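Bereket Tilahun wins the Konusby Prize for his second novel

2019-06-03

There was a good deal of cheering, and a fair bit of hugging too, in the upstairs room of the Ellow bookshop last night when Bereket Tilahun was named the winner of this year's Konusby Prize for Fiction. The award goes each year to a novel by a writer with no more than two books to their name, and Tilahun's The Ferryman's Ledger had been a favourite among our own readers ever since it came out in hardback last September (we had more letters about it over the winter than about anything else on the shelves, and nearly all of them were kind).

The novel follows a retired customs clerk called Beyene, who comes home to the lakeside town where he grew up and finds that his late brother had been keeping a careful record of everyone who ever crossed the water without paying. It is a slow book in the best sense, full of meals and weather and people who don't quite say what they mean, and then somewhere past the middle it becomes a proper mystery, and you will very probably miss your stop on the train.
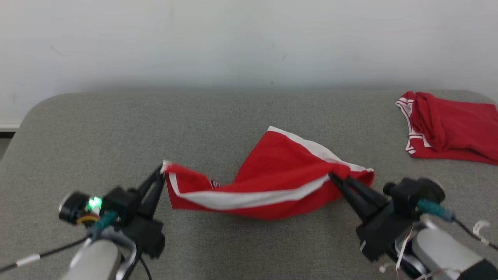

A red garment with white trim, held over a grey table.

Kevser Dönmez, who chaired the judges, told the room that 98 novels had been sent in for the prize and that she had read a good many of them in the bath. The panel had argued long and happily over the shortlist, she said, but when it came to the last meeting they found they were all talking about Beyene as if he were a neighbour, and worrying about whether he was eating properly. "We kept on trying to discuss the other books," she said, "and somebody would always bring us back to the ferry."

Tilahun seemed truly taken aback when his name was read out, and he had to borrow a pair of glasses to read the thanks he had written on the back of his train ticket. He thanked his editor at Plurnow, Margit Bråten, for talking him out of a prologue, and then his mother, for talking him out of law. His first novel, Salt for the Guests, was turned down by 33 publishers before Plurnow took it on, and he told us afterwards that he still has every one of the letters in a biscuit tin. "Some of them were very helpful," he said. "One of them was meant for somebody else altogether, and I posted it on to her. We've been friends ever since."

The runner-up was Vendula Bartoš, for A Room Above the Bakery, a short and very funny book about two sisters who inherit a shop neither of them wants. Bartoš was there with what looked like most of her family, and they made a splendid amount of noise. Do look out for her novel if it has passed you by – it is only just longer than a long story, and the chapter with the wedding cake had several of us here wiping our eyes at our desks.

There was a warm mention, too, for Bereket Wolde, who reads the audiobook of The Ferryman's Ledger and who gave us the opening pages aloud before the winner was announced. The two Berekets are no relation, although they have plainly grown used to being asked, and Wolde began by promising the room that he had not written a word of it. He reads beautifully, with a lovely dry way of doing the old clerk's voice, and it was a pity when he shut the book and we all had to go back to our chairs and wait for the result.
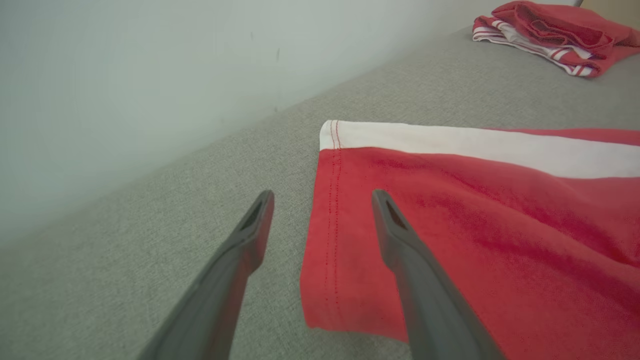 BOOKS > PRIZES AND EVENTS

The paperback of The Ferryman's Ledger is out in September from Plurnow, with a new afterword in which Tilahun writes about the real lake behind the one in the story, and about his grandfather's boat. Salt for the Guests will be reissued alongside it with a matching cover, and that will please those of you who have been hunting for a second-hand copy and finding only very dear ones.

Before then he will be back at Ellow for an evening of reading and talk with Dönmez, and there will be plenty of time for questions and for having books signed. The upstairs room seats 80, and last night it was full to the door, so it would be sensible to put your name down early if you would like to come. Tickets are kept at the till and can also be set aside by telephone during shop hours.

Tilahun is now at work on a third novel, and all he would tell us about it is that it has a goat in it.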